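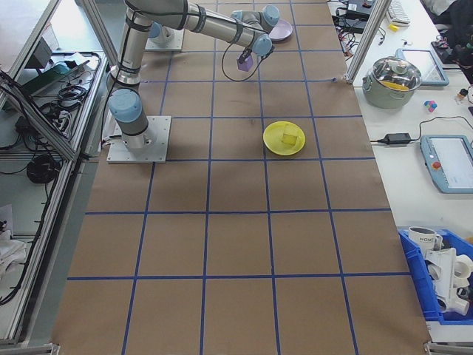
Rollosine Terrace to Change Seating Procedure at Flustville Park

30/12/2019 – Flustville Park has revised the seating procedure at the Rollosine Terrace, the table service restaurant next to the carousel plaza. The walk-up list will close and all parties will be seated by reservation.

Reservations open 17 days before the visit date and are made through the park's Zello booking page. Each party is assigned a 90-minute table slot. Parties of more than four are split across adjoining tables unless the large-party option is selected at booking. Children under 3 do not need a place in the reservation but must be listed for high chair allocation.

The breakfast buffet is discontinued. Breakfast will be a fixed-price plated menu with four entrees, and the Núñez coffee counter at the entrance will continue to serve guests without a reservation.

Gudrun Kettler, dining operations manager, said the walk-up list had become difficult to run in December, when the park seated up to 3000 guests a day across its restaurants.

Annual pass discounts still apply to lunch and dinner – breakfast is excluded. Existing reservations will be honored at the price shown on the confirmation.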